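Comprar menos y cocinar más en diciembre

23 de diciembre de 2019

Este mes me propuse hacer la compra a pie y con lista. Llevaba todo el otoño tirando comida, sobre todo verdura que se quedaba al fondo del cajón y restos que guardaba sin etiqueta. El mes pasado apunté lo que iba a la basura y me salieron casi 49 euros.

La primera norma fue no entrar en el supermercado sin haber mirado antes la nevera. Parece obvio, pero yo compraba de memoria y acababa con 2 botes abiertos de lo mismo. Ahora hago la lista por comidas: pienso en cinco cenas, escribo los ingredientes y tacho lo que ya tengo en casa.

La segunda fue comprar la carne en cantidades pequeñas. Vivo solo y 300 gramos me dan para un salteado y para la fiambrera del día siguiente. Si me llevo más, congelo la mitad en cuanto llego, con la fecha escrita en la bolsa.

También he vuelto a los ingredientes que aguantan. Con ajo, guindillas secas y arroz se arregla una cena aunque falte casi todo lo demás.
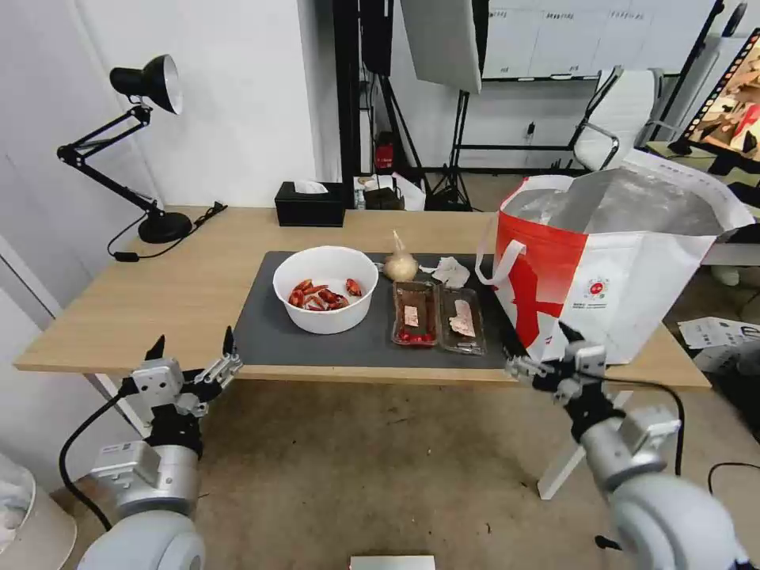
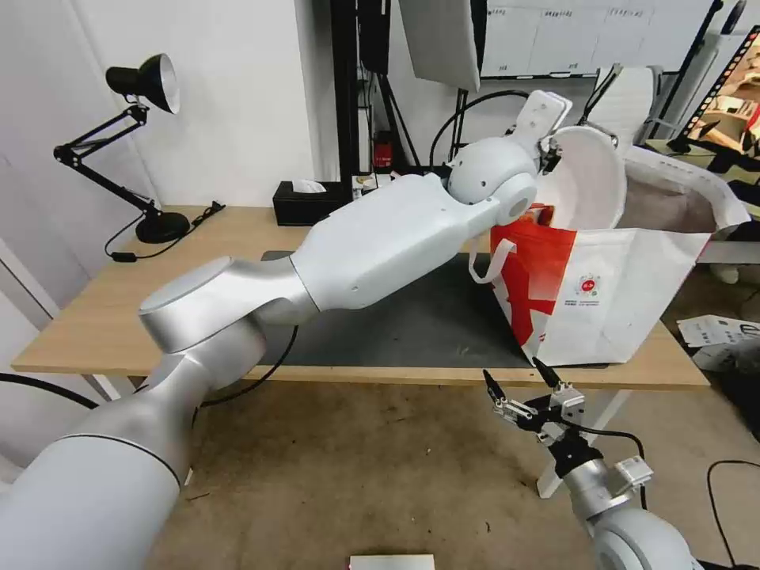
El salteado que más repito me lo enseñó Hacer Uysal, compañera de mi anterior trabajo. Se corta la carne fina, se dora en aceite muy caliente y se aparta. En la misma sartén van el ajo laminado y las guindillas, a fuego bajo para que no se quemen. Luego vuelve la carne, con un chorrito de vinagre. Ella le pone comino; yo casi nunca.

Lo de ir a pie ha sido lo más pesado. La tienda Çetinkaya me queda a un cuarto de hora y la vuelta es cuesta arriba. A cambio, me pienso dos veces lo de coger garrafas, melones y ofertas de tres por dos. Algún día de lluvia he hecho trampa y he ido en autobús.

Todavía me falta resolver el pan. Compro una barra, como la mitad y el resto se endurece. He probado a congelarlo en rebanadas y funciona para tostadas, pero no para bocadillos. En enero quiero intentar hacerlo en casa, en piezas pequeñas.

Para la cena de mañana llevo yo el postre y ya tengo compradas las naranjas. Me quedan por buscar la canela y un molde que no pierda líquido.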